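Getting Your Gear Ready for a New Trail Network: Tips from the Garage Workbench
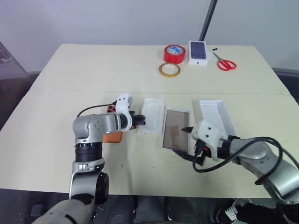
4 min read

The first section of the Harnlow trails opens in November and I can't wait! We've had people in and out of the garage for weeks, dragging in bikes that haven't moved in years and boots that have gone stiff as boards. So I wrote down what we keep telling them. All of it can be done at home with ordinary stuff.

Bikes first

Wash before you fix anything. A bucket of warm water, a squirt of dish soap, a soft brush for the frame and an old toothbrush for the gears. Go easy with the hose around the wheel hubs and the bottom bracket (that's the part the pedals turn on), as a strong jet pushes grit straight past the seals.

Dry the chain with a rag, then put one small drop of oil on each roller while you turn the pedals backward. Wait ten minutes and wipe off everything you can. The chain should look almost dry. People always leave too much on, and on the dusty stretch above Clondholm you'll have grinding paste by lunch.

Squeeze the brake levers. If they come all the way to the grip, look at the pads before you touch the cable. Worn pads are cheap and take a few minutes to swap. Never spray anything near a disc rotor! If some oil does get on it, wipe it with rubbing alcohol on a clean cloth, and don't use that cloth for anything else afterward.

Old tubes are wonderful. Cut them into bands and they'll hold a pump to a frame, keep a rolled jacket tight, or stop a shed door from rattling. Mavis Strickland wraps hers around the handles of her pruning saw, and she has the best grip of anyone on our trail days.

Boots and packs

Take the insoles out. Really, every time. Stuff wet boots with newspaper, change it after an hour and again at bedtime, and keep them well away from the heater. Heat cracks leather and lets the glue go.

If a sole has started to peel at the toe, clean both sides with alcohol, rough them up with sandpaper, and use a flexible shoe glue. Clamp with a strap or those tube bands and leave it for 24 hours even if the label promises less.

For a sticky zipper, rub a plain candle along the teeth and run it back and forth. A soft pencil works on metal ones. If the zipper closes but pops open behind the slider, pinch the slider very gently with pliers, one side and then the other, and test it in between. I broke two before I learned to be gentle.

Musty packs want a bath, cold water and mild soap, then a full day hanging upside down with all the pockets open. Keep them out of the washing machine, which is murder on the coating.

Tents, tarps and helmets

Put the tent up in the yard before you need it. Edin Leka did this the night before the Bunting campout and found he'd packed the poles from a different one. Seal drippy seams from the inside on a dry afternoon and dust them with a little talc once they've cured so they don't stick when you fold the thing up.

Helmets: mild soap and water only, no solvents. Pads go in the sink with a bit of shampoo. Any crack at all and the helmet is finished.

A small kit to carry

Mine lives in an old pencil case: one tube, tire levers, a multi-tool, a quick link for the chain, 3 zip ties, and duct tape wound around a short piece of dowel. The tape has been a bandage, a tire patch and once a shoelace.

Gert Steyn adds a pair of thin gloves, and I've copied him. So much nicer than eating your sandwich with black fingers!

Next up is racks and roof straps, once I've tried out a few knots.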